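Robótica | Entrevistas
Abril de 2023 – Redacción Clultness

Jennylyn Cabrera llega tarde y habla rápido. En Natham lleva 26 demostraciones hoy, todas por control remoto. «Guiar el brazo con la mano cansa, y el operador estorba», dice. ¿Cuántas hacen falta? «Unas 1000 por tarea. Con menos se aprende mis manías.» Las malas no se borran – se etiquetan. «Si dudo al cerrar la pinza, el modelo duda tambien.» Próximo paso: dos operadores por turno, en julio. El retardo del mando, pendiente. 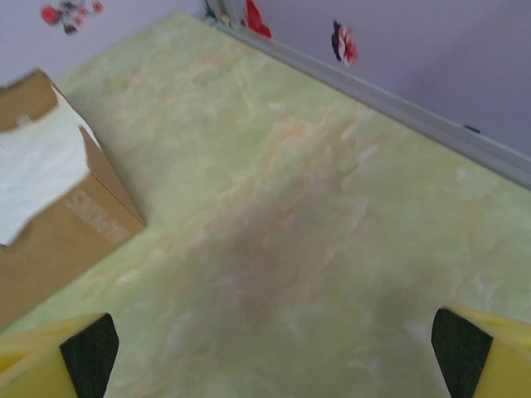
Huamán responde que guiando a mano le bastaron 13 demostraciones para una tarea corta, y que el mando remoto lo dejaría para las larggas.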